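The shared kitchen at the Sarno Street rooms is open again, and I popped in before lunch for a stickybeak. It's had new cupboards and a good scrub, all for 1063 dollars, with roughly 400 of that coming from the Tsoukalas raffle (well done to everyone who bought tickets!).

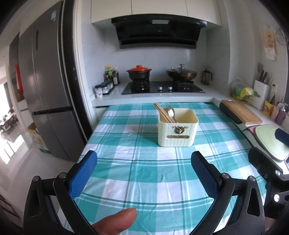

The cutlery bin with the deer on it, on the kitchen table.

I've got a soft spot for that cream bin – chopsticks and spoons in together, right where you'd reach for them when the pots come off the stove. The plaid cloth is a favourite of mine too, and I'd happily have the same colours at home. Shared suppers start again in January, and there's room for 80 names on the list by the door. 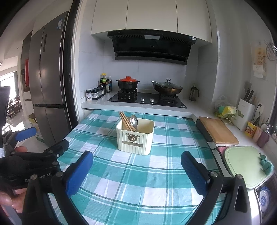 Lempi Peltonen would like a second holder for the forks, as she reckons they always end up at the bottom of a drawer when there's a crowd. I'm with her on that one. If you've got a spare at home, drop it in any morning before ten and leave it on the counter.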